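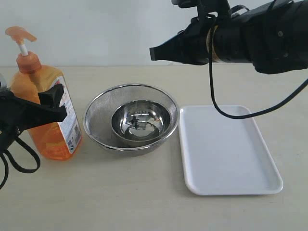
The Callbridge Dish Brush

I make brushes. I've been making them out of a converted two-car garage for long enough that my neighbors have stopped asking when I'm going to park in there again, and the Callbridge is the one I get the most mail about, so I've finally given it a proper page of its own.

It started with me being annoyed. I do the dishes by hand at our house (there's a dishwasher, it holds the baking sheets, don't ask) and I was going through those plastic brushes with the hollow handles at a silly rate. The bristles splay, water gets into the handle, and then one morning it smells like a pond. I wanted a brush with a solid handle and a head I could swap out, and I wanted it to feel good in a soapy hand. So I turned one on the lathe, used it all June, hated the neck, and turned another one. The one you can buy now is version 17. I still have most of the others in a bucket!

What you get

One beech handle, oiled, with a steel bail at the neck and a leather loop at the top. One round head with tampico bristles, which come from the agave plant and are stiffer than they look. The head clips into the bail and comes out when you squeeze the two sides together. It's a little tight the first few times. Give it a week.

Handle length: 9 inches
Head: 2 inches across, beech and tampico
Bristles: medium (regular) or firm
Weight: 3 ounces dry
Finish: food-safe linseed oil

Regular or firm?

Most people want the regular. It handles plates, glasses, mixing bowls, and yesterday's oatmeal without any fuss. The firm head is for cast iron, cutting boards, and scrubbing potatoes – I wouldn't take it to a nonstick pan or anything you'd be sad to see scratched. Plenty of folks buy one handle and both heads and just switch back and forth.

For strainers and anything mesh, I use the regular head from the outside in, so the bits of rice get pushed back out the way they came. Rinse, flip, tap it over the sink. Much better than picking at it with a fork, which I did for years.

Looking after it

Shake it out and hang it up, bristles down, somewhere air can get at it. Please don't leave it sitting in the dishpan overnight. Beech will forgive you once or twice and then it'll crack, and I'll feel bad when you write to me. When the handle starts looking pale and thirsty, rub on a few drops of linseed or mineral oil and leave it till the next day. No dishwasher, ever.

Heads wear out, that's the whole idea of them. Mine go for four or five months, but I cook a lot and I'm not gentle. When the tampico gets short and fuzzy, pull the steel clip free and put the wooden part in the compost.

The new bail

If you bought one before this batch, your bail was a slightly thinner wire. My friend Ayanda Fourie, who has bigger hands than me and a restaurant kitchen to use them in, bent three of them in one month – so the wire is thicker now and the bend is wider. Old heads fit the new bail and new heads fit the old one. If yours has gone wobbly, send me a note with your address and I'll mail you a new bail.

Ordering

I make these in batches of 100, and when they're gone there's a wait while I do the next lot. Handles come with one head, your choice. Replacement heads are sold in pairs. You can order through my Listby shop or pick one up in person at Avram Hardware, where they hang by the register next to the twine.

Shipping is flat rate inside the US. Sorry, no gift wrap, but I'm happy to tuck in a handwritten card if you tell me what to put on it.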